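Wavisano is looking for two fashion writers for the autumn season

Wavisano is a small online magazine about clothes and the people who make them. We publish in English, and we had 3,621 subscribers at the end of February. Now we search for two contributors who can write show reviews and studio visits.

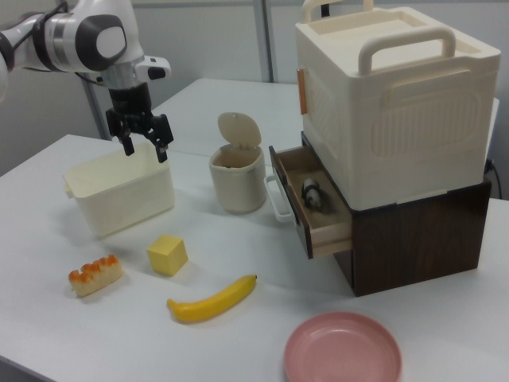
Posted by Marcelino Meireles, Wavisano
Thursday, June 1, 2023

The work is freelance and it begins with the September shows. Each writer will deliver 5 texts per month, one of them long. You can live in any city, but you must be able to travel to Milan or Paris for the days of the shows. We pay the train or the flight and a shared apartment.

We would like to read writers who know how a garment is constructed. If you have worked in a pattern room, a shop or a costume department, please tell us this first. A degree in journalism is welcome but it is not necessary.

Your first assignment will be a portrait of the knitwear label Bronance, whose founder Reinaldo Coutinho has already agreed to the interview.
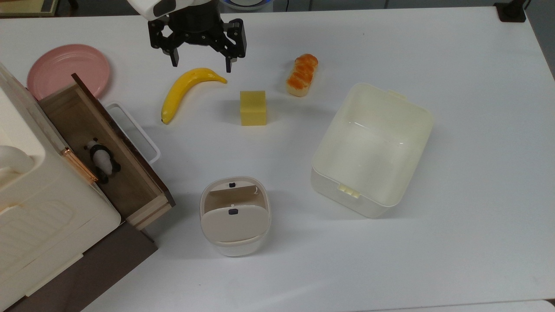 The texts are edited by Everaldo Brandão, who answers every draft within two days and will ask you for at least one new version. The trial period is 90 days and it is paid at the full rate.

To apply, send two published texts and one review, maximum 553 words, of any collection from this year. Please write it new for us. Address it to Emerson Moura at the editorial office and put "Autumn writers" in the subject line. Applications without the review can not be considered.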